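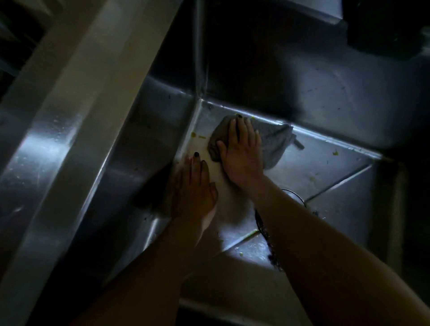
Fig. 1. Wiping along the back seam of a stainless steel basin.

Trernulmont Hospitality Certificate
Unit 6: The Sink
Notes by Guðlaug Egilsson, revised Jun 19, 2023

Last unit we cleaned the counters, which everyone enjoys because counters are seen. The sink is where the counter's problems go. Students tend to believe a sink cleans itself, being full of water so much of the time. By that logic so does a pond.

Order of work

Empty the strainer into the food waste. Rinse the basin from the back toward the drain, squirt in a little detergent, then put the cloth in and lean on it. Pressure matters more than product. I have watched people use half a bottle of Vuris on a basin they were only stroking.

Start at the back seam, where the floor meets the wall. Look at Fig. 1: one small green fleck is sitting right by that seam, and there are yellowish bits out on the floor as well. The ones on the floor will rinse away with very little persuasion. The seam ones have to be pushed out, with the cloth folded thick and your fingers behind it. Then the side walls, the floor, and the rim around the drain last.

Cloudy patches

The whitish smear under the left hand in Fig. 1 could be residue or just soapy water. You can't tell by looking, and neither can I. Rinse and look again. If it stays, treat it as hard water scale: diluted white vinegar, wait five minutes, wipe, rinse. Never mix vinegar with bleach. This was on the August paper and 13 people got it wrong, which I found upsetting.

Cloths

Gray cloths are for sinks. Blue cloths are for tables. A gray cloth doesn't become blue by being rinsed – I have had this discussion at the Flondon site more than once. Used cloths go in the hot wash at the end of the shift and are not to be draped over the tap to think about what they've done.

Polish with the grain, using a dry cloth. No steel wool, ever. The Bezerra kitchen replaced a basin after one enthusiastic afternoon with a scouring pad, and the bill came to $943.

For next time

Read the section on drains and traps. Bring gloves. Bring an old shirt too, if you're fond of the one you have on.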